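# Kulwood Over-by-Over

Ball-by-ball records from the Kulwood evening cricket league, typed up from paper scorebooks and cleaned so you can load them and start playing with them right away. I love this league and I love these scorebooks (the handwriting, less so), and it makes me very happy to finally have them in one place!

Last updated: Oct 27, 2021
Maintainer: Issa Qudah

## What you get

There are 241 matches in this release, all of them 20 overs a side or shortened by rain. Two files:

- `matches.csv` has one row per match: teams, ground, toss, result, and whether rain rules were used
- `balls.csv` has one row per delivery, wides and no-balls included

The fun is in `balls.csv`. Every row has the bowler, striker, non-striker, runs off the bat, extras, and how the wicket fell if there was one. Run outs also carry a `which_end` column, and that one took me ages to fill in. If you like close finishes, filter on the last over of the second innings and sort by margin. Virnby against Mughal at the Dritetton ground is a beauty: three needed off the last two balls, a dropped catch, then a bye to level it and no super over in the rules back then. A tie!

## How it was put together

Scorebooks were typed in twice, a few weeks apart, and the two versions compared. Where they disagreed I went back to the page. Where the page disagreed with itself (batting totals one thing, bowling figures another) I kept the ball-by-ball marks and set `book_mismatch` to 1. Please don't drop those rows, some of the best matches are in there.

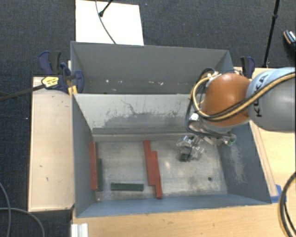 *Red and dark green blocks in the gray bin.*

Player names are spelled the way the club registers spell them. Two players with the same name at the same club get a number after the surname. Fielders on catches are missing for a lot of the older books, so treat the `fielder` column as a bonus.

## Known gaps

- Virnby's second-team book has water damage and 2 matches stop partway through. They are marked `incomplete`.
- No shot direction, no ball speed. The scorers never wrote those down.
- Leg byes and byes are lumped together in the earliest season.
- Duckworth-Lewis was not used. The league has its own rain table, copied into `rain_rules.txt`.

## Using it

Free for any use, just mention the league. Corrections are very welcome, and a photo of the scorebook page helps a lot. I plan to add the March preseason games next if I can borrow the book from Dritetton.

## Comments

**offcutter_pete**: Loaded fine in R. Is `over` counted from 0 or from 1? Looks like 0 in balls.csv and 1 in the rain table.

**Issa Qudah**: Yes, 0 in balls.csv. Will fix the rain table so they match, good catch!

**mughal_no11**: Found my only six. Thank you for this.

**tallyho**: Any chance of the women's matches too?

## Related

- Kulwood Grounds and Boundaries
- Rain Table Calculator
- Scorebook Typing Guide
- Dritetton Club Averages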